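# How Cloth Gets Its Color

Look at the clothes you have on. Maybe your shirt is red and your socks are blue. The thread they are made from probably did not start out that way. Cotton that grows on a plant is usually a creamy white. Wool comes off a sheep white, gray, brown or black. To get red or blue, somebody has to add it, and the stuff they add is called dye.

## Dye and paint are different

Paint sits on top of things. If you scratch a painted door, you can see the wood or metal underneath. Dye goes into the thread. Each thread is made of many thin hairs called fibers, and the dye gets inside them or holds on to them tightly. A dyed shirt still bends and feels soft. A painted shirt feels stiff, and the paint may crack.

## Where dyes used to come from

For thousands of years, people made dyes from things they found or grew.

- **Red** came from the roots of a plant called madder. Another red came from tiny insects that live on cactus plants.
- **Yellow** came from a plant called weld, and also from onion skins.
- **Blue** came from the leaves of indigo or woad.
- **Brown** came from walnut husks and tree bark.
- **Purple** came from sea snails. It took thousands of snails to get a small amount, so purple cloth cost a lot of money.

Green is missing from the list. There are many green leaves in the world, but the green in leaves does not make a good dye for cloth. It fades or turns a dull yellow. So dyers often made green in two steps. First they dyed the cloth yellow. Then they dipped the same cloth in blue. If the blue was strong, the green came out dark, a bit like the sea. If the blue was weak, it came out like new grass.

## Making the color stay

Some dyes wash right out again. Beet juice is like this. It turns a white cloth bright pink, but after a few washes most of the pink is gone.

Dyers fix this with a helper called a mordant (say it MOR-dunt). The word comes from an old word for "bite." A mordant holds on to the fiber and also holds on to the dye, so the two stay together. One common mordant is alum, a white powder. The cloth usually goes into the mordant first and into the dye afterward.

Indigo does not need a mordant. It works in a strange way. In the dye pot the liquid looks yellow-green, and so does the cloth when it is lifted out. Then the air reaches it, and over a few minutes the cloth turns blue. If the dyer wants a darker blue, the cloth goes back in the pot and out into the air again.

## Dyes today

In the 1850s, people learned how to make dyes from coal tar, a thick black liquid. The first famous one was purple. After that, purple cloth was no longer only for the rich. Most of the clothes in stores now are colored with dyes made in factories.

A dye factory uses huge tanks. A tank might hold 2,000 liters of water, and a machine keeps the cloth moving so the color goes on evenly. Dyeing uses a lot of water, and the used water has to be cleaned before it goes back to a river.

## Why one cloth can look like many colors

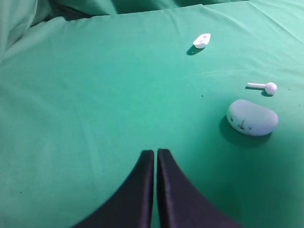 Dyers check their work in good daylight. The same piece of cloth can look pale where the light lands on it and dark down inside a fold. It can look different under a lamp than it does by a window. Two pieces that match in the store may not match at home.

Cloth dyed on different days can be a little different too. Each group of cloth dyed together is called a dye lot. Knitting yarn often has the lot number printed on the label. If you need four balls of yarn for one sweater, buy four with the same number.

## Try it: onion skin yellow

Ask an adult to do the parts with the stove.

1. Fill an old pot halfway with dry yellow onion skins and cover them with water.
2. Simmer for one hour. Let it cool, then take out the skins.
3. Wet a piece of white wool yarn and put it in the pot.
4. Warm it gently for 30 minutes. Do not boil it, or the wool may shrink.
5. Leave the yarn in the pot overnight, then rinse it in cool water and hang it up.

Do not use the pot for food afterward.

## Words to know

**Dye:** something that colors fibers all the way in.

**Fiber:** a thin hair that thread is made from.

**Mordant:** a helper that makes dye stay on cloth.

**Dye lot:** a group of cloth or yarn dyed together.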